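Notebook, Thursday, open day (laundry handling bench)
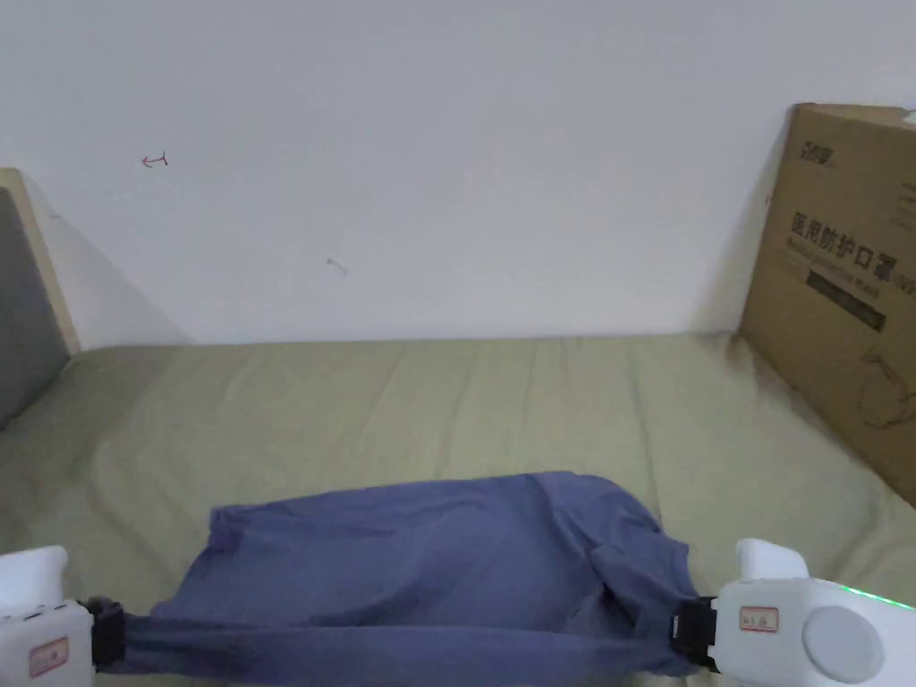
Doors at 10, first group in at 10:20. The sign-in sheet has 43 names on it, which is more than we planned for, so Citlali split them into groups of 13 or fewer and ran the last two back to back. Each group got a short talk from Aurelio in the corridor and then the folding demo. I had wanted to use the gray towels, but the group voted for garments at Monday's meeting and we went with the blue one on the green sheet. The color contrast is good and people at the back could follow the edge. With both jaws closed on the near edge and that edge pulled tight, the rest of the cloth still lies in wrinkles, and this was the point where most of the questions came. Why not smooth it first? Nassoro's answer was that we do the edge first and shake out the rest afterward, and that the order is still under discussion. Fine with me.

Questions I wrote down:
- How does it know which side is the front? (It doesn't yet.)
- Can it do socks? Two groups asked.
- What happens if the jaw closes on two layers? Crescencio took this one and talked too long.
- Price. I said to ask Bok-nam.

The man from Stomarel stayed after his group left and wanted cycle times. I gave him the bench figure, 110 seconds for a plain fold, and told him it was for a garment already laid out. He wrote it down without the second part, so I repeated it. He may come back in April with samples from their Tultham plant.

Problems. The third group had to wait while Crescencio restarted the logging. One pick missed the corner on the first try and got it on the second. The sheet creeps forward over a few runs and needs pulling back. I did this between groups but it should be clipped down.

We had 300 handouts printed and most are still in the box under my desk. The version on them is the old one with the wrong email, so don't reuse them.

To do
Clips for the sheet (Citlali).
Fix the email on the handout, print fewer.
Send Stomarel the note on test conditions (me).
Ask Aurelio if the talk can be moved indoors, the corridor echoes.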